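Lilevard Guest House
Annual Room and Common Area Safety Check
Date of walk-through: Jan 11, 2025
Checked by: Sowmya Thevar
Building: main house, upper floor, laundry and back stairs

Marks used: OK, FIX (do before the room is let again), WATCH (look again at the March check). Comments are typed up from the notes made on the walk-through.

1. ENTRANCE AND FRONT HALL

Front door opens fully and closes on its own — OK
Deadbolt turns from inside without a key — OK
Mat lies flat, no curled corners — FIX
Comment: The left corner has lifted again. Tape has been tried and does not hold on the tile. Buy a heavier mat with a rubber back.

Exit sign lit — OK
Emergency light comes on with test button — WATCH
Comment: Came on, but dimmer than the one at the top of the stairs. The battery pack is a Jundeo and the sticker has no install date on it. Write the date on the new one when it goes in.

2. STAIRS

Handrail tight along full length, main stairs — OK
Handrail tight, back stairs — FIX
Comment: Bottom bracket moves when pulled. The screws are going into plaster and missing the stud. Needs a backing plate. Keep guests on the main stairs until then.

Treads clean and dry, no loose edges — OK
Light switch works at top and bottom — OK
Nothing stored on steps — FIX
Comment: Paint cans on the back landing. Moved them to the shed during the check. This was on last year's list too.

3. SMOKE AND CARBON MONOXIDE ALARMS

Alarm in every bedroom, tested by button — OK
Alarm in upstairs hall — OK
Alarm outside laundry — FIX
Comment: No sound. New battery made no difference. The date on the back reads 2000, so it should have been replaced long ago. Take it down and put up a new one this week.

Carbon monoxide alarm near furnace — OK
Spare batteries in hall drawer — FIX
Comment: 2 left. Buy a full pack.

4. FIRE EXTINGUISHERS

Kitchen, gauge in green, pin in place — OK
Upstairs hall, gauge in green, pin in place — OK
Laundry, gauge in green, pin in place — OK
Tags signed and current — WATCH
Comment: Prendergast signed the tags last March and is due back this March. Call ahead, as they book up early. The kitchen unit hangs behind the door and can't be seen when the door is open. Ask them where they want it.

5. BEDROOMS

Windows open and stay open — OK except Room 2
Comment: Room 2 sash drops. Cord is worn through on the right side. FIX. Do not let the room until the cord is replaced.

Outlets firm, no scorch marks, covers whole — OK
Lamp cords not under rugs or bed legs — FIX
Comment: Room 4, cord was run under the rug to reach the far nightstand. Swapped the nightstands so the lamp sits by the outlet.

Space heaters — none allowed, none found
Bed frames tight — OK
Evacuation map on back of door — FIX
Comment: Missing in Room 3. The map in Room 1 still shows the old porch door, which is now a wall. Reprint all of them.

6. LAUNDRY AND LINEN STORAGE
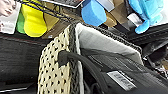
Floor clear from door to machines — OK
Dryer vent hose attached, not crushed — OK
Lint screen clean — OK
Outside vent flap opens when dryer runs — FIX
Comment: Flap sticks half open. Lint packed behind it. Cleared what could be reached by hand, but the full run needs a brush. The hose clamp is a Faltum and takes a flat screwdriver.

Water heater set to 120 — WATCH
Comment: Tap reading was a little over. Turned the dial down one mark. Measure again at the March check.

Cleaning products closed, labeled, on top shelf — OK
Bleach kept apart from ammonia cleaner — FIX
Comment: Side by side again. Bleach now goes in the cabinet by the sink, and the shelf has a label saying so.

Washer hoses, no bulges or drips — OK

7. OUTSIDE

Walk salted — OK
Porch light on timer — WATCH
Comment: Timer is still on summer hours. Reset to come on at 4:30 p.m.

Gutter over side door — FIX
Comment: Drips on the step and freezes. Salt bucket left by the door for now. The joint needs sealant on a dry day above freezing.

House number readable from street — OK

Items marked FIX go on the board in the office with a name next to each one. Cross off and date when done. Next check: March, same route, starting with the back stairs.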